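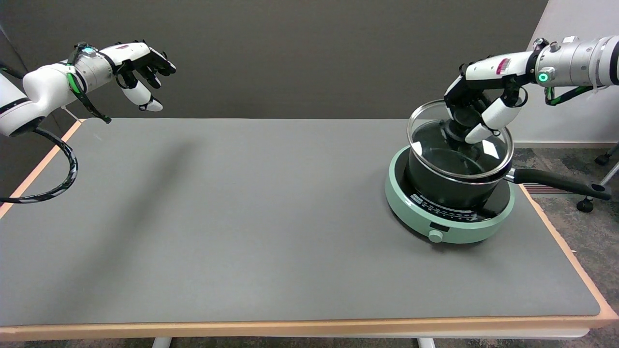

Wyn Gwilliam: I'd keep the single burner and skip the second one. Two on the same outlet will trip the breaker the first time you run both on high. I did that for a month before I gave up and went back to one.

soupweather
Thanks Wyn. One it is, then. For anybody coming in now, I'm setting up a cooking spot on a table, no real kitchen. I have the mint green round induction cooktop and a black nonstick saucepan with a glass lid. Mostly rice, oatmeal, soup and reheating. My questions are about the pan. It has a long handle and that handle goes out past the edge of the table. Is that a problem, or do people live with it?

pennylane_b
Turn the handle in. Every time. My mother had us do this on the stove from when we were little and a table is worse, you walk past a table on more sides.

soupweather
If I turn it in, it sits over the part of the table where I chop.

pennylane_b
Then move the cooktop left and chop on the right. You have the whole left half of the table to use.

Nokard
I disagree with moving it. Depends where the cord goes. If the outlet is on the right, you don't want the cord running across where you chop. I would push the cooktop back from the edge and angle the handle toward the back corner. You can still reach it and you won't catch it with your hip.

soupweather
Outlet is on the right, yes. Angling it back might work. I'll try it tonight.

Sadau
Check the manual for how much space it wants behind it. Mine blows warm air out the back and asks for 6 inches to the wall. Yours may be different.

tallgrass77
Is the pan OK for induction? A lot of nonstick is aluminum and won't do anything on there. Put a magnet on the bottom.

soupweather
Magnet sticks. It heats fine. My other complaint is that it boils over. Rice especially. I put the lid on, turn my back, and there's starch all over the glass top.

Wyn Gwilliam: Turn it down sooner. Induction reacts faster than what you're used to. Bring it up on 7, and when it starts to bubble drop it to the lowest setting that keeps it moving. On my Soltwood that's 2. The numbers don't carry over from one brand to another so you have to learn yours.

pennylane_b
Or leave the lid cracked. I set mine a little crooked on the rim so the steam has a way out.

Nokard
Not for rice. You lose the water and the top layer comes out hard. Cracked lid is for pasta and soup.

pennylane_b
I've done rice that way for years and it comes out fine. I add a splash more water.

Nokard
OK, but then you're adding water to make up for the lid.

Sadau
Both work. Rinse the rice first and there's less foam either way.

soupweather
I haven't been rinsing. That could be most of it.

tallgrass77
On lids, lift the far side first so the steam goes away from you. And have somewhere to put it down. A wet glass lid on a bare table leaves a ring, and on some tops the ring stays. I keep a folded dish towel on the free side.

soupweather
The table is gray with a light wood-colored edge. I don't know what the surface is. It came with the place. So far no marks, but I've been careful.

Wyn Gwilliam: Put a trivet down for the pan too. The cooktop won't hurt the table but the bottom of a hot pan can.

Penry
Question for the people with the round ones. How do you clean the white printing on the glass? Mine is starting to wear off on one side.

Sadau
Damp cloth and dish soap once it has cooled. No scrub pads. I used the powder cleanser on my old one and took half the markings off.

Penry
I think that's what I did.

Nokard
You only need the ring to center the pan. It will work without it.

soupweather
Update. Cooktop is pushed back, handle points to the back corner, dish towel on the left for the lid. Rinsed the rice, brought it up on 7, dropped it to 3, lid on all the way, 8 minutes, then off and left it alone. No boil over. A little stuck to the bottom.

pennylane_b
Try 2 next time.

tallgrass77
Or let it rest longer before you open it. I give it another 6 after the timer, and the bottom lets go by itself.

soupweather
Will do both. Next thing is a smaller pan for oatmeal, if anybody has one they like with a short handle. I don't want to spend more than a few dollars.

Penry
Check thrift stores and bring the magnet.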